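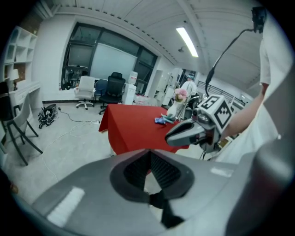
I have wanted a countertop soft serve machine since I was old enough to be told no about it. So when my birthday rolled around in December and my husband asked what I wanted, I didn't even pretend to think. I sent him the link to the Stanix soft serve maker before he'd finished the question. (Yes, we live in a place where it's dark by dinner and there's ice on the steps in December. Ice cream does not care about the weather and neither do I.)

I've had it long enough now to have opinions, and a lot of you have been asking in the comments, so let's get into it!

First thing, it's big. Not restaurant big, but I had to move the toaster and the bread box, and my toaster now lives on top of the fridge. Measure the gap under your cabinets before you order, and then remember that you have to get the lid off the top and pour something in. I slide mine forward every time I fill it and slide it back when I'm done, and my arms are getting a decent workout out of it.

The machine works with a bowl that you freeze ahead of time. The booklet says 12 hours. I tried cheating the first time because I was impatient, and I got a very cold milkshake for my trouble. It was a tasty milkshake! But it poured out of the spout like gravy and my sister-in-law laughed so hard she had to sit down. Give it the whole night. I keep the bowl in the freezer all the time now, wedged next to the peas, and that way I can decide I want soft serve at four in the afternoon and have it by four thirty.

Okay, flavor. The booklet has 9 recipes in it and I've made most of them. The plain vanilla is lovely, a bit sweeter than I'd make it, so I cut the sugar down a little and add a good pinch of salt. The chocolate one I did not love. It calls for cocoa powder whisked into cold milk, and you can whisk until your wrist falls off and still find little dry lumps in there. I warm the milk, melt real chocolate into it (I used 70 percent, the kind you'd eat by the square), let it cool completely, and then pour it in. Oh my goodness. It comes out thick and dark and almost like the middle of a truffle, and it holds a swirl so well that I took a cone out on the porch to show my neighbor.

Coffee is my other favorite. I get my beans from Ashby, the little roaster over in Grostside, and I steep them right in the cream overnight and strain it in the morning. If you want to try that, go coarse on the grind. Fine grounds sneak through the strainer and you get gritty ice cream.

The strawberry was just okay. Fruit has a lot of water in it and mine came out icy both times. I may try roasting the berries first when they're in season again.

Now for the grumbling. The handle on the dispenser is stiff. You have to pull it down and hold it while you turn the cone with your other hand, and I've dropped more than one perfectly good cone on the counter trying to get that little curl on top. It's also loud! I'd put it somewhere between a blender and a hair dryer, and it goes for close to half an hour, so don't start it when somebody's napping in the next room. And the topping chutes on the side are cute but fussy. Sprinkles fall through just fine. Crushed cookies get stuck, and chopped peanuts got so jammed that I had to poke them out with a chopstick. I put toppings on by hand now like a normal person.

Cleaning is better than I expected. The spout comes apart into a few pieces and they all go in the top rack, but the bowl has to be washed by hand and dried really well before it goes back in the freezer. I did not dry mine well one time and the paddle froze to the bottom.

I read a whole bunch of reviews before we bought it (the store had 3,740 of them, I did not get to the end) and the most common complaint was that it doesn't make enough. That's fair. You get five modest cones or three generous ones, and then you're waiting on the bowl again. For the two of us it's plenty. When my nieces drove up from Rerkinbridge I ended up making a batch the night before and keeping it in the freezer, and by then it had set up hard and we scooped it like regular ice cream. They had seconds anyway.

Would I buy it again? Yep. If you've got a big family or a tiny kitchen, I'd think harder about it. I'm giving it four cones out of five, and I'd hand over the last one if they'd fix that handle.

Next up I'm trying a brown butter version, and somebody in the comments mentioned olive oil and sea salt, so if you've got amounts for that one, please send them my way!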